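Soap star Myrtle Mahmoud is getting ready to marry Reginald Pennington for the second time, 13 years after their first wedding and six after the divorce that was supposed to settle the matter.

The Brumesico actress, 58, told listeners of Darnell Achterberg's morning radio show that Pennington proposed in May, in the parking lot of a garden center, while she was looking for the receipt. She said yes before she found it.
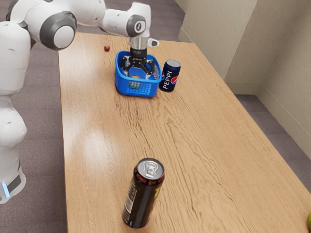 Mahmoud wants a smaller party this time. The first wedding had 381 guests, a harpist and a horse that bit the best man, and she says she still gets holiday cards from people she couldn't pick out of a lineup. The new plan is one long table in her sister's yard, wooden and light brown, with the bread going around in a basket and no seating chart. Pennington, who made his money in bathroom tile, has asked for a microphone. He has been told he may have one for four minutes.

Samah Hegazy, who played Mahmoud's scheming twin on Brumesico for 1,156 episodes, will stand up for the bride again. "I kept the dress," Hegazy said. "I had a feeling."

The ring is the same one as before. Mahmoud sold it after the split, and Pennington, it emerged on air, was the buyer. He declined to say what he paid, except that she had driven a hard bargain.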